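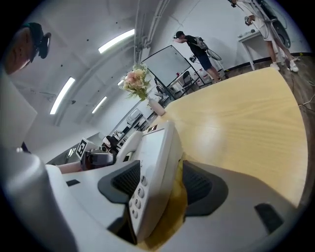

4. Preparing your first layout for print

Filed under: Digital Scrapbooking > Skondura Album Maker > Guides

Print this page | E-mail this page

In this section you will make one finished page and save it in a form which the print shop can accept. Please read section 3 before, if you did not yet install the paper and ribbon kits.

4.1 Choose the page size

1. Open Skondura and click New Layout.
2. In the list of sizes, choose Square Large. The small square is good for sharing on a blog, but it has not enough pixels for a printed album.
3. Set the resolution to 301. The usual value of 300 is also accepted, but with it the program sometimes rounds down and Melcombe Print then returns the file with a warning.
4. Click Create. You will see a white page with a thin blue line near the border.

Note: The blue line is the safe area. Keep faces and journaling inside of it. Background paper must go over the line, until the border of the page.

4.2 Add paper and photos

1. Open the Kits panel and select one background paper. Drag it to the page.
2. Drag your photos from the Photos panel. Each photo makes its own layer.
3. To change the size of a photo, hold Shift and pull a corner. Without Shift the photo will be stretched.
4. Look at the small number under each photo. It shows the width in pixels. If it is less than 800, use the photo only as a small accent.
5. Put the photo layers in order. The layer on top of the list is also on top of the page.

Caution: Do not delete the original photos from your disk while the layout is open. Skondura keeps only a link to them until you save with the option Pack Everything.

4.3 Frames, ribbons and shadows

1. Select a photo layer, then choose a frame from the kit. The frame snaps to the photo.
2. Add ribbons, buttons or flowers on new layers above the frame.
3. Open Shadow and choose Soft for paper, Medium for ribbon and Deep for buttons.
4. Check that all shadows fall to the same side. The default is down and to the right — if you rotate an element, its shadow rotates together with it and you must correct the angle by hand.

Note: The Nelano kits come with shadows already painted on the ribbons. For these elements set Shadow to None, or you will get two.

4.4 Journaling

1. Click the Text tool and draw a box on the page.
2. Type your text. The fonts from the Kokkonen alphabet set have only capital letters, so numbers and accents will appear in the standard font.
3. When you are satisfied with the spelling, right-click the layer and choose Convert to Shape. The text cannot be edited after this.

Caution: Make a copy of the text layer before you convert it, and hide the copy with the eye icon.

4.5 Save and export

1. Choose Save As and tick Pack Everything. A page with 37 layers can take nearly a minute.
2. Choose Export > Print. Select JPEG, quality Maximum.
3. Leave the color profile on sRGB.
4. Open the exported file one time in a different viewer and look at all four borders. If there is a white line, go back to 4.2 and make the background paper bigger.

To export for the web, see section 5.

Comments (37) | Shares: 2,236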